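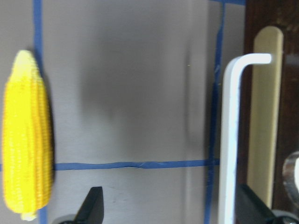

The tape table, and what to do with the corn

If you have been past the big table at the Vutthorpe play room lately you will know that it has gone thoroughly blue. Masking tape everywhere, up and down and across, in squares! It began as a small idea of Carmela Amato's for teaching the little ones left, right, near and far with the play food, and as usual with Carmela's small ideas it grew until it reached all the edges.

The game is dead simple, and I have now played it far more than a grown woman should. One person picks a square in their head. The other holds the toy and asks their way there ("up one? across one?") until they land on it. Older children like to give the rows names, and we have had a street of dinosaurs and a street of cousins. The three-year-olds mostly want to put the thing in the drawer, and that is a perfectly good game too.

The toy everyone fights over is the corn. It's a lovely bright yellow with bumpy kernels you can run your thumb along, and a paler tip at one end, so it has a definite top for children who like to point it somewhere. Rafail Athanasiadis calls it the compass. It can lie along a line of tape or straddle one, and the arguments about which square it is in when it's half over the blue have been some of the best conversations we've had all term.

A few of you have kindly mentioned that the lines aren't straight. We know, dear friends. Tape has its own opinions, especially when two people are pulling on it from opposite ends and chatting, and there are some wavers and bows that we've grown quite fond of. Despina offered to redo the lot with a ruler and was talked out of it over a cup of tea.

The wooden box with the drawer lives on the grid too. It makes a very good shop, garage or bank, and whatever is chosen for the day's game can start or finish there.

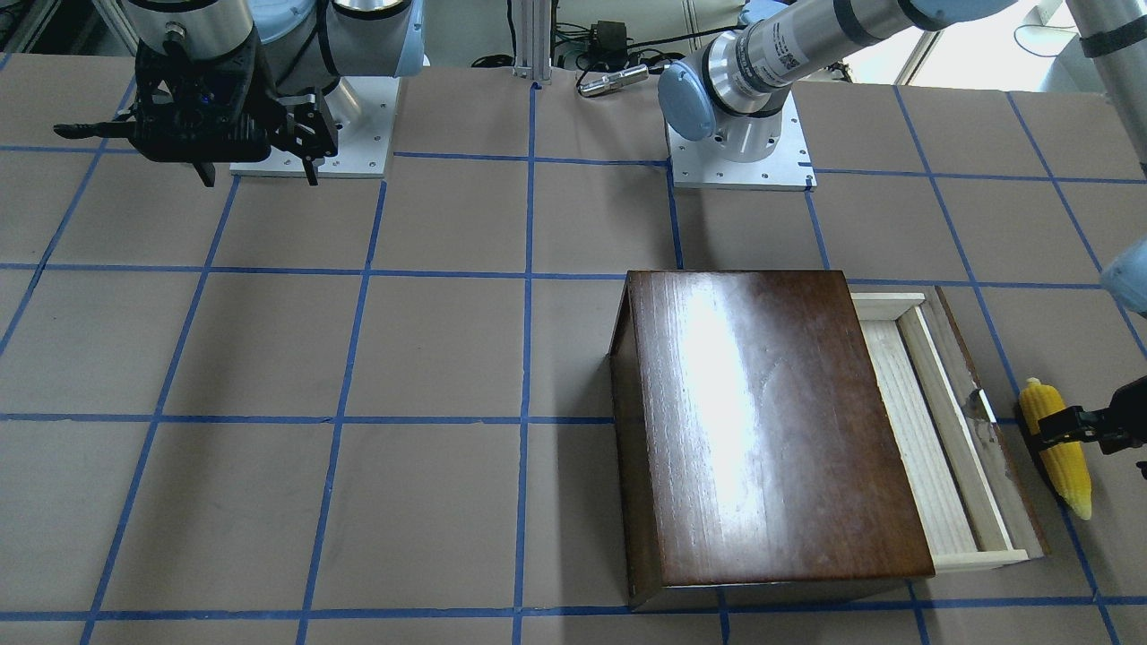
Making one at home

Several families have asked, so: any table will do, and so will the floor if your knees are up to it. Cover it with brown paper first if you're worried about the finish. Painter's tape in the 18 mm width is easier for small hands than the wide stuff. Start with a handful of squares, choose one favourite toy with an obvious top and bottom, and let the children decide on the names.

Tharun Kamath has spare tape in the cupboard and will happily part with a roll. Please ask him on Saturday before the morning session starts, when he still has both hands free.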